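Chilled drinks and small pots take up more fridge room than they should, mostly through being shuffled about. Measure the shelf before buying any sort of rack. Ours is 510 mm wide, so two narrow racks fit where one broad one wouldn't.

**Stepped racks.** Put the older bottles on the front tier and fill from the back. Wipe clear plastic with a soft cloth and washing-up liquid; scouring pads leave it cloudy. 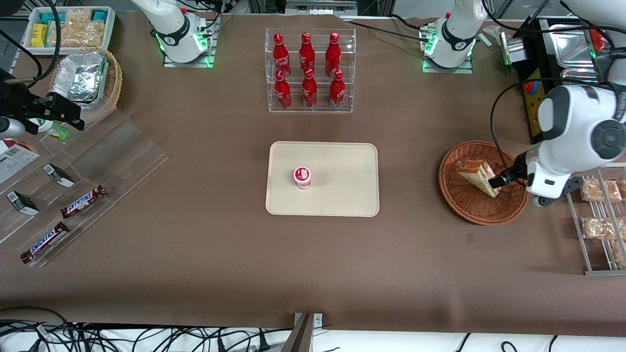 *Two-tier rack for bottles, with a shallow tray for pots.*

**Trays.** A raised rim keeps a leaking pot off the shelf. Wash the tray weekly in warm water with a spoonful of bicarbonate of soda, leave it for 30 minutes, then rinse and dry.

**Labels.** Write the opening date on the lid in wax pencil. It rubs off with a dry cloth.

**Smells.** Anika Haverford wrote in July to recommend a saucer of dry coffee grounds on the bottom shelf, changed monthly. It works on onion but did little for our blue cheese.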